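Speaker notes – open day talk, Zutonwood, December 1, 2025

Welcome everyone. Toilets are past the Flendeo display, tea at the back. Ten minutes on the box task, then questions.

We run everything in simulation first. Same arm, same table, same carton each time. Next slides are from the box task.

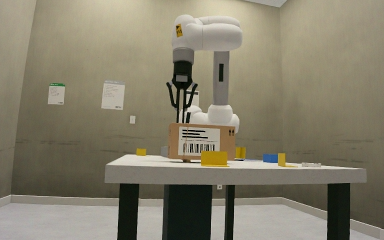
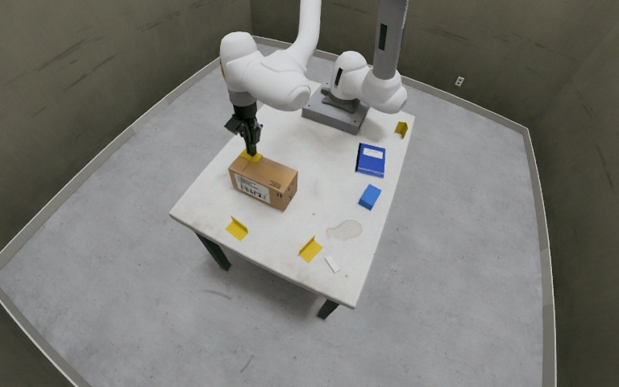
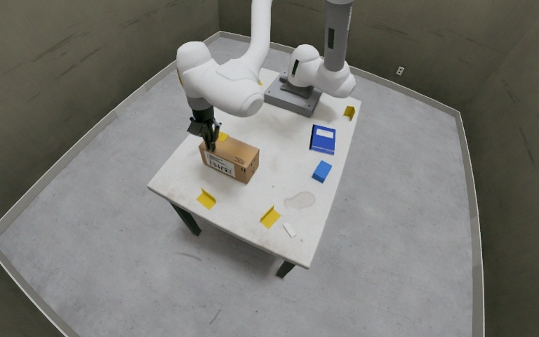 A visitor at the Plikthorpe session asked why we bother with a labelled box when the arm could practise on a plain grey block, and said her own warehouse would never see a table that tidy. Fair point. Answer: the label and the colour of the carton matter to the vision side, and we add mess in stages.

Give the numbers slowly. 196 runs logged, 114 counted as clean picks. Most of the rest were bad approaches – gripper too far along the box.

Mention the blue book and the cube. They stay on the table so the arm has to choose the right item.

We use cookies to improve your experience. Accept | Manage settings

Engebretsen trial starts in February with 5 carton sizes. Don't promise dates past that.

Leave the last slide up during questions.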